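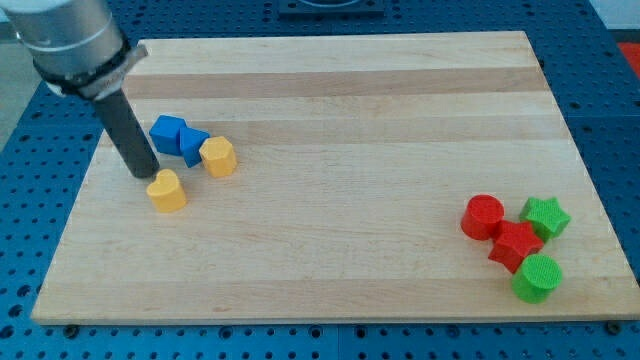
Block cell - finger drifting after clamp retighten?

pegboard_pete
Morning all. Block sorting cell at the Clodgate unit, small arm, single finger on a clamp band, pushes coloured blocks into groups on a maple board. Ran fine till Tuesday. Then the finger started touching the wood at the far side and floating too high at the near side. Retightened the band, re-taught the tip, same again by lunch. Joint values look ok. What do I check first?

yellow_heart
Board. Is it bolted down or just sat there on its feet?

pegboard_pete
Just sat there. Round feet, never been a problem.

yellow_heart
Well it is now. Feet squash, wood moves, somebody leans on it. Put a straight edge across it and then a feeler gauge under each foot.

tanner368
Disagree, I'd go for the clamp. If the band was done up with the finger slightly cocked your tip is out sideways AND in height, and it gets worse the further you tilt the wrist. We had the same thing at Plullden. Take it right off, wipe the wrist, wipe inside of the band, put it back with the buckle where it was before. Witness mark with a paint pen so you can see if it creeps.

pegboard_pete
No witness mark on ours. Will do one. What torque on the band screw? Manual just says "firm" which is no use to anyone

tanner368
We do 6 Nm on the Plorville band but check yours, the older ones strip easy. Dont guess with a long allen key.

mrs_swarf
Both of you might be right but he's re-taught the tip and it came back in a morning. Something is moving while it runs. Pete - touch the tip down on one hole in the table, save the position, run 70 cycles, go back to it. If its off, clamp or arm. If its spot on, board.

yellow_heart
Good test that. Use the same hole every time, they all look alike after a coffee.

pegboard_pete
Ok did it. Back on the hole, no difference I can see. So clamp is holding?

mrs_swarf
Looks like it. Now do the board.

pegboard_pete
Feeler went under the back left foot, 8 thou. Other three tight. Board rocks if you press the corner. Feel a bit daft.

yellow_heart
:)

tanner368
Still mark the band. And I wouldnt just shim it - get stops on the table so the board cant walk. Two pins in the holes and a side clamp.

mrs_swarf
Not a side clamp on glued strips, it'll bow. Pins on two edges, light spring on the third. Yüksel do a sprung stop that drops into perforated tops.

tanner368
Been side clamping ours for years, flat as anything.

mrs_swarf
Measured it?

tanner368
...will measure it

pegboard_pete
Shimmed the foot, pins in, spring on order. Re-taught the board plane with three points instead of one, and raised the travel height a touch for now. Paint mark on the band as well. Leaving it on overnight, will post the numbers tommorow.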